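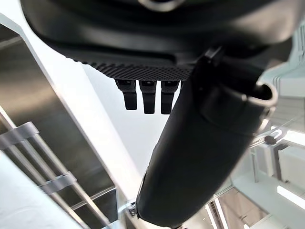

The new hands, Jomside, January

Three fingers, which is two short of what the job ad used to ask for. Staff at the Covano end of the building have been polite about it. Demetrio Villalobos, 49, moved 2,026 trays by hand in his last full week before the changeover and would like that written down somewhere. Done.

He now minds the arm. Mostly this means standing near it, clearing faults and filling out a form about the faults. His shoulder is better and his typing is worse.

The rails on the steel were everyone's favourite place to lean. Leaning has been moved to the lunchroom.

Trinidad Echevarría wrote the new roster. Night shift went from six people to four, the other two are retraining at Relbridge, and the kettle is under less pressure. Whether that's progress depends on who you carpooled with.

14 shares
3 comments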